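Table (furniture)

A table is a piece of furniture with a raised flat top, held up by one or more legs, a trestle or a central post. Used for eating, working, writing, playing games, putting things down on. One of the oldest furniture types still in daily use. Usually grouped by purpose (dining, coffee, side, work) or by how the top is supported.

Word origin

English "table" comes through Old French from the Latin tabula, a board or plank. Older English also used "board" for the same thing, which survives in "room and board" and "boarding house". Many languages have separate words for a table as furniture and a table of figures. English uses one for both.

History

Early tables were small. Egyptian ones, in wood or stone, kept food and objects off the ground, and people did not generally sit up to them in the modern way. Greek tables were often low and light and could be pushed under a couch after a meal. Roman households had several kinds, some with three legs, some with marble tops and carved supports.

In medieval Europe the trestle table was common in large houses. Loose boards on folding supports, put up for a meal and taken down afterward so the hall could be used for something else. Fixed tables became more usual later, as separate dining rooms came in. Draw-leaf tables, which have extra leaves sliding out from under the main top, were in use by the 16th century. Gateleg tables followed and were widely made in the 17th.

Factory production in the 19th century brought the price down alot. Machine-turned legs, veneers and standard sizes. Steel tube frames arrived in the 20th century, and after that plastics and particleboard.

Parts

Top. The flat surface. Solid boards, veneered panel, glass, stone, metal.

Apron. The rails running under the edge of the top, joining the legs. Also called the skirt. Some designs leave it out.

Legs. Straight, tapered, turned or splayed. Four is normal, three is steadier on uneven ground.

Stretcher. A bar between the legs, low down. Adds stiffness, gets kicked.

Leaf. An extra section, hinged, sliding or stored apart.

Wooden tops

Oak, beech, maple, walnut, pine and ash are all common. Hardwoods resist dents better in general, though there is plenty of variation from species to species. Pine is cheap and marks easily.

Solid wood moves. It swells across the grain in damp air and shrinks in dry air, with very little change along the length. A top screwed down tight to its frame may split, so makers use slotted holes, wooden buttons or small metal clips which let the boards slide a little. Breadboard ends, a strip fixed across each end of the top, help keep it flat and need the same allowance.

Grain depends partly on how the log was cut. Quarter-sawn boards show fairly straight lines and, in oak, pale flecks. Flat-sawn boards show arches and waves. Edges may be left square, beveled or rounded over. 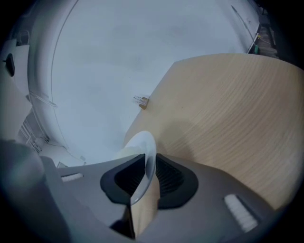
Finishes

Oil soaks in, looks natural, needs redoing. Wax gives a soft shine but little protection from heat or spills. Varnish and polyurethane form a film on the surface and stand up to water better, harder to patch when scratched. Lacquer dries fast and is popular in factories. Shellac is traditional, and alcohol will damage it.

Types

Dining table. Seats a group for meals. Often extendable.

Coffee table. Low, placed in front of a sofa.

Pedestal table. One central column, no corner legs in the way of knees.

Drop-leaf table. Hinged sides that hang down when not needed.

Nesting tables. A set in graded sizes, stored one under the next.

Workbench. Heavy, built to take hammering and clamping. Sometimes classed seperately.

Care

Wipe with a soft damp cloth, then dry. Coasters for glasses, mats for hot dishes. White rings in a finish are normally trapped moisture and may fade. Dark rings go deeper and can mean sanding. Keep solid wood away from radiators and strong sun.

See also

Bench
Chair
Desk
Veneer
Woodworking joints

Last edited October 3, 2019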